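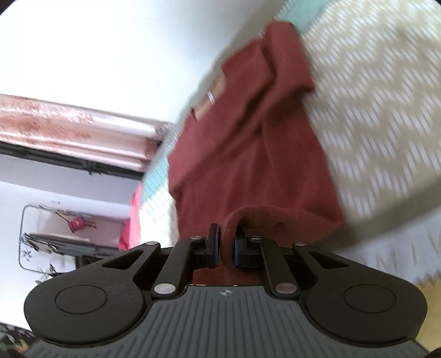
**Paying for a rendered walkthrough before the plans are approved?**

**skeltau_south** · Mon 18 February
The builder wants $964 for an animated walkthrough of our two-bedroom. Unnur Bergmann at Hafþórsson says buyers "can't read floor plans." I can read a floor plan. Has a walkthrough ever changed anything for you besides the bill?

**plumbline**
No. Ours had a sunset in every window, including the north ones. Ask which sun position they used and watch them go quiet.

**d_ravn**
I draw these for a living, so I'm biased. Clients catch door swings and low beams in a walkthrough that they missed on paper for months. $964 is fair if it includes 2 rounds of changes. Does it?

**skeltau_south**
It says "revisions as needed." Needed by whom?

**plumbline**
Them. And Dagný, they'd catch the same stuff with tape on a garage floor.

**d_ravn**
Tape doesn't show ceiling height. Get the revisions in writing and ask for the model file too.

**kettlehole**
We paid $700 in November, done in Venance. Looked great. The closet was drawn 700 mm deep and the permit set had it shallower. The render isn't part of the contract, so guess which one got built. We still fold everything on the bed.

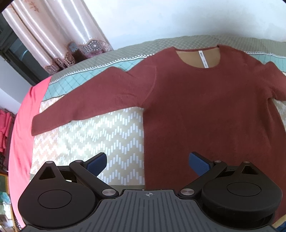 *the red sweater, bedroom*

**plumbline**
So much for the walkthrough.

**d_ravn**
That's a coordination error. Somebody modeled from an old sheet.

**kettlehole**
Sure, and somebody charged me for it.

**skeltau_south**
Asked about the model file. They only export to Zorport and it's extra. I'm going to hold off until the permit set is stamped.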